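Chapter 4
How Food Gets From the Field to the Store

I grew up thinking food came from the store. I mean, I knew there were farms somewhere (we drove past them on the way to my grandmother's), but I never connected the corn outside the car window with anything in our kitchen. So if you're starting this chapter feeling a little lost, good, you're in the same spot I was!

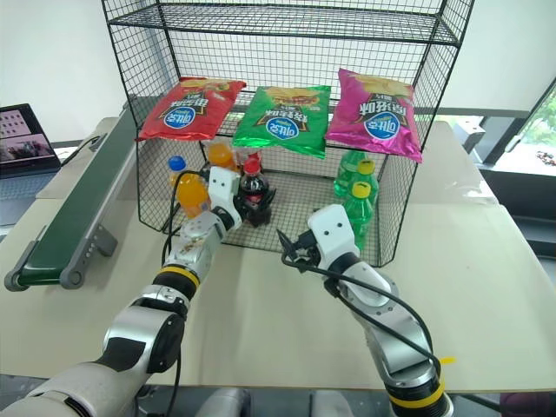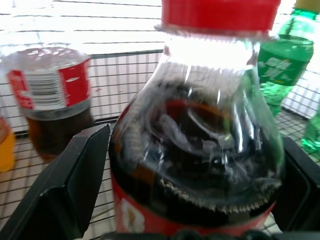 Chips on a shelf, and a bottle of cola.

Let's start with potatoes. One November I spent a week at a packing shed in Allamden, a small town with one main road and a whole lot of trucks. The shed took in potatoes from 40 farms, and the farthest one was 161 miles away. I had pictured a farmer pulling up, unloading and getting paid on the spot. Well, no. First the load gets weighed, then washed, then sorted by size, and only after that does anyone talk about price.

The buyer that week was a company called Sleiman, and it wanted big, smooth potatoes with hardly any marks. The smaller ones went to Drukutura, a processor across the county line, for a good deal less money. Same field, same truck, same work to grow them - and two very different checks at the end.

I still have a copy of one load slip. It says 968 bags, and almost 40 of them were turned away for bruising. I remember staring at that number and wondering who paid for the bruises. The farmer? The trucker? The shed? We'll spend most of Section 4.2 on that question, and I'll warn you now that the answer depends on what the contract says.

Before you read on, look up these words in the back of the book: grade, broker, spot price, shrink. We'll need all of them when we follow a second load, this time onions, through the Elleo market.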